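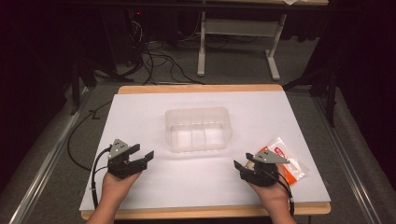

Both handheld grippers at the table, with the divided tray and the bagged item.

Bench check before gripper comparison – handheld pair, station 4
Filled in by Celina Pietrzak, Sunday, before the first run

Print this page | E-mail this page

1. Jaws open and close freely – OK
Squeezed both of them a bunch of times with nothing in between. The left one is smooth all the way. The right has a tiny hitch near fully closed, same as in January, and I still can't decide if it's the finger or the trigger. Passed, but I'm watching it!

2. Fingers tight on the mounts – OK after fix
One screw on the right took a quarter turn. We're on the Plisex fingers for this round (the Groston ones go on next), so please check again after the swap.

3. Marker plates secure, dots clean – OK
Wiggled both gray plates and neither one moved. Wiped the dots with a dry cloth. Please don't use the wet wipes, they leave a haze and then tracking gets jumpy.

4. Cables clear of hands and feet – NEEDS WORK
My least favorite line on the sheet. The left cable loops over the side of the table right where I want to put my knee, and the bunch on the floor behind the table is a mess. I can work like this for a short session, but I'd like clips before we do the full set of 258 picks.

5. Work surface flat and clear – OK
White sheet is down, tray in the middle. I like the clear tray for comparing fingers because you can watch the tips through the wall, although it does slide if you bump a divider. Tape under the corners, maybe?

6. Test items undamaged – OK
Bags checked for splits. Crinkly bags are where the Prutelent fingers gave me the most grief last round (lots of pinching air), so I'm curious how Plisex does.

7. Stands and rails – OK
Pushed on the stands, nothing rocks. Mind your shins on the rails.

8. Lighting – OK, with a grumble
Fine on the table, gloomy everywhere else. Pick up your feet when you walk around back.

9. Grip force reading – NOT DONE
The gauge is still over at Witkowska. Fill this in when it's back.

Result: okay to start, short session only, 8 warm-up picks per hand first. Item 4 has to be closed before the long run, and item 9 before anybody writes up a winner.

Recent checklists
Gripper swap: Plisex to Groston
Cable and connector check, station 4
Marker plate cleaning log
Tray and test item inventory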